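## 3. How Bands Describe Their Own Closeness 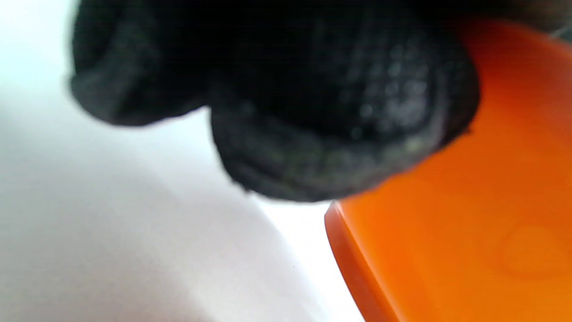
*Figure 1. Gloved fingers and an orange plastic object, close up.*

Every band biography we collected contains, somewhere before the list of influences, a sentence about friendship. The members met in school, or in a garage, or at a bus stop in the rain with one guitar between them. By the second paragraph they are family. This section looks at what that sentence does, where it sits, and how well it survives contact with the band's second album.

Our material is 41 short biographies of guitar bands, all written for promotional use and all handed to us by the groups themselves or by the people who book them. Most come from the club circuit around Skelitz, where a biography is expected to fit on one side of a sheet of paper and frequently doesn't. We asked for the version currently in use plus any older ones still lying in a drawer. For 21 of the bands we received at least one older version, and much of what follows rests on comparing the two.

### 3.1 The family claim

We call any statement that likens the members to relatives a *family claim*. "Brothers" leads by a comfortable margin, including in groups that have women in them. "Cousins" turns up in one biography, where the members are in fact cousins, and where the writer seems a little embarrassed to have nothing better to offer.

The claim almost never stands alone. It is usually followed by evidence, and the evidence is usually a vehicle. Prundetti, a four-piece with a fondness for long intros, spent a winter touring in a bakery van and mention the van more often than any of their songs. Temero slept in theirs for a month and list it among the members. We had expected rehearsal rooms to play a larger part, given how much time bands spend in them, but a rehearsal room seems to lack romance. It has carpet on the walls and somebody else's drum kit in the corner.

Hometown detail works in a similar way. A band from the coast is formed by the sea and a band from the hills by the hills. Bands from the flat suburbs between the two are formed by boredom, and their biographies are on the whole the best written.

### 3.2 What happens when someone leaves

The older versions let us follow the family claim through changes of lineup. Of the 21 bands with more than one version, 10 had replaced at least one member in the meantime. We had supposed, somewhat innocently, that the claim would be toned down after a departure, or moved further down the page.

It was left where it was. In most cases the sentence had been carried over whole, with one name taken out and another put in. A bass player who joined Temero in July was, by the biography printed that autumn, someone the others had "grown up with." When we raised this in an interview, the singer said that they had all grown up a great deal since July.

Bạch handled the matter with more care. Their first biography calls the members "friends since childhood." The second, written after the original drummer went off to study dentistry, says "friends since the beginning" and leaves the reader to decide which beginning is meant. We consider this the most skillful edit in the collection and have told them so.

Departed members are rarely mentioned at all. Where they are, they have left "on good terms" or "to pursue other projects." The dentist is the only one whose other project we were able to confirm.

### 3.3 Who writes the sentence

Five of the biographies were written by a paid publicist, and the rest by a member of the band, most often the one who also answers the email. One might guess that the publicists would be freer with the family claim, having fewer feelings to consult. The difference was small and ran the other way. Publicists preferred "chemistry," a word that commits the client to less.

Band members who wrote their own text tended to place the claim early and return to it at the end, usually in connection with the live show. Several told us they disliked the sentence and had tried to write a biography without it. The drafts felt cold, they said, or too short. One guitarist explained that a venue in Skelitz had once sent back a biography asking for "something about you as people," and that "like brothers" had been the quickest thing to type.

That remark fits the wider pattern. The sentence is read mainly by bookers, who are choosing between groups they haven't heard and would like some assurance that all the members will turn up. A band that calls itself a family is promising, in a roundabout way, to arrive in one vehicle and to still exist on the night. Read like this, the bakery van makes more sense.

### 3.4 Limits of the material

The collection leans heavily on one circuit and one kind of music. We have no solo artists, for whom the family claim would raise questions of its own, and only a handful of groups older than ten years. Biographies were supplied voluntarily, and two bands broke up between agreeing to take part and sending us the text. Both sent it anyway. Both texts contain the word "brothers," and we have kept them in the count.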